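Célula de desayuno Lolden: puesta a punto, cuidado y recambios

Inicio > Equipos > Células de manipulación > Lolden

Referencia: LD-245
Disponibilidad: bajo pedido, próxima serie en septiembre
Fabricación y montaje: Telier

La Lolden nació como un encargo pequeño y, como pasa con tantas cosas del taller, acabó quedándose en el catálogo. Es una célula de sobremesa para grabar y ensayar tareas de cocina sencillas con pinzas de mano: tostar pan, mover un vaso, acercar un cuenco. La entregamos con la mesa, el juego de pinzas, las telas de fondo y un cajón de recambios que, si se cuida un poco el equipo, dura bastante más de lo que la gente espera. En esta página hemos querido reunir lo que solemos contar por teléfono, que es mucho y a veces un poco desordenado (¡perdón por adelantado!).

Qué incluye el conjunto

Dos pinzas de mano con dedos flexibles de color naranja
Almohadillas de agarre negras, montadas, y un segundo par de repuesto
Marcadores cuadrados para los bloques de montaje, en lámina mate
Tela negra para fondo y laterales, con sus pinzas de sujeción
Tornillería Levchenko en caja con separadores
Llave, paño y plantilla de apertura de 111 mm

Antes de la primera sesión

Conviene montar la célula con calma, una tarde entera si se puede, y dejar las pinzas para el final. Primero la mesa, bien asentada en el suelo; después las telas, empezando por el fondo y siguiendo por los lados; y cuando todo eso esté quieto, los objetos. Nos preguntan a menudo si la tela tiene que quedar planchada. Pues no hace falta, aunque sí pedimos que quede tensa por arriba y que los paneles cierren lo más posible en las esquinas, que es por donde se suele colar la pared blanca.
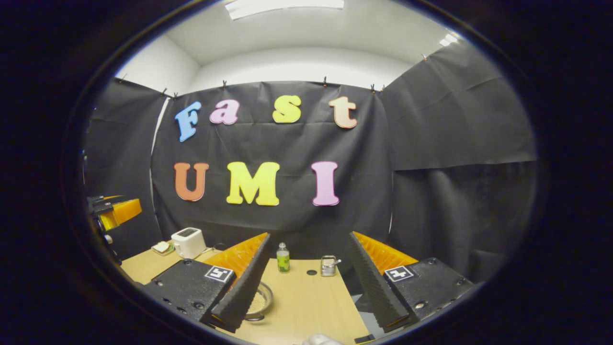 El ajuste de los dedos es la parte del mantenimiento a la que más cariño le ponemos, y también la que más se descuida en cuanto la célula empieza a trabajar a diario. Se hace siempre con la pinza abierta del todo y apoyada, mirando que los dos dedos naranjas salgan de su bloque con la misma inclinación. Para comprobar la apertura nos gusta usar los propios cacharros de la tarea: con las almohadillas separadas, un cuenco de cristal como el que está en primer término sobre la mesa tiene que verse bien centrado entre las dos. Si se va hacia un lado, se afloja el tornillo del bloque que corresponda, se corrige muy poquito y se vuelve a apretar. La plantilla sirve para rematar la medida, pero el ojo, con un poco de costumbre, llega antes.

Los marcadores de los bloques piden otro tipo de atención. Van en la cara superior, uno por bloque, y necesitan estar planos, limpios y sin brillos. Un paño seco basta casi siempre. Si una esquina se levanta, no la peguen otra vez, por favor: retiren la lámina entera, limpien el resto de adhesivo y pongan una nueva, alineada con los bordes del bloque. Después toca repetir la calibración, que lleva 10 minutos y evita muchos disgustos.

Cuidado de las almohadillas

El dentado de la superficie es lo que da agarre y también lo que recoge las migas. Después de trabajar con pan, pasen un cepillo blando a lo largo de los surcos, de la base a la punta. Nada de disolventes ni de agua muy caliente. Cuando los dientes se notan redondeados al tacto, se cambian las dos a la vez, aunque una parezca casi nueva; mezclar una gastada con otra recién puesta hace que los objetos giren al cerrar, sobre todo los de metal pulido.

Para sustituirlas se suelta el dedo de su bloque, se desliza la almohadilla vieja hacia la punta y se coloca la nueva hasta notar el tope. El primer par puede costar, ya avisamos. El segundo sale solo.

Luz y fondo

La luz de techo del local suele ser suficiente. Si los marcadores se pierden en alguna postura, prueben a girar la mesa un poco antes de comprar focos.

Recambios

Par de almohadillas dentadas: 19 €
Dedo flexible naranja, unidad: 111 €
Juego completo de dedos, almohadillas y marcadores: 245 €
Caja de tornillería Levchenko: incluida con cualquier juego completo

Los pedidos de recambios salen del almacén de Billach, por la mañana si se reciben antes de las 10. Para revisiones en taller, escriban a Telier indicando la referencia de la célula y envíen las dos pinzas juntas, con los dedos montados.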